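**Packing helpers wanted for the Dollis workroom (part-time, July start)**

We are looking for two people who like putting things in boxes, and who don't mind taking them out again when the box turns out to be the wrong size. If that sounds like a pleasant way to spend a morning, please read on, and forgive me if I run long. I've been told my notices could be half the length, but I'd like you to know what you're coming to before you make the trip.

Panden is a small outfit that sorts, packs and sends out household goods for a handful of shops, the biggest of which is Khondokar. We have been doing it long enough to have opinions about tape. Last month we sent out 358 parcels, which was a good month for us, and we'd like to keep that up through the summer without everyone staying late.

The work is done on your feet, mostly at a table. You'll fold flat cardboard into boxes, check each order against its sheet, wrap what needs wrapping, and put the finished boxes where the driver can get at them. There's some tidying as well – a packing room fills up with cardboard faster than you'd believe, and whoever has a free hand breaks down the boxes we can't use again.

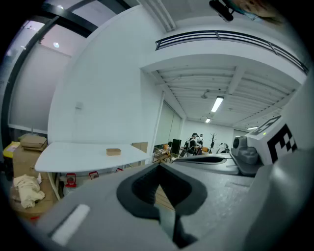

Mornings run from 8:30 until 12:30, with a proper break at half past ten (tea, coffee, and usually something sweet that Rokeya has brought in, though I can't put that in the contract!). We'd like each helper for four mornings a week, and we're happy to talk about which ones. If you have children to collect or a class to get to, tell us early on and we'll do our best to plan the week with you.

You don't need experience. Rokeya Siriwardena runs the packing side and will work next to you until you feel at home, however long that takes. What we do ask is that you can lift 11 pounds comfortably, read an order sheet without rushing it, and speak up when something looks wrong. We would much prefer to hear about a missing lid before the parcel has gone out.

It would be lovely, but it isn't required, if you:

- have worked in a stockroom, a mail room or a busy kitchen
- know your way around the Edari label program, or are willing to sit down with it for an hour
- can stay on past the summer, as we may have a longer job for the right person

The job runs for some 6 weeks to begin with, and pay is weekly. We'll go over the rate and the paperwork when we first speak, so you can ask me anything you like and take a day or two to think it over.

To apply, please send a few lines about yourself to Obaidul Chowdhury at the Panden office, or drop a note through the Dollis mail slot with your phone number on it. A résumé is welcome, and so is a plain letter – I read them all myself, and I'll write back either way. Friends who would like to apply together are very welcome to say so.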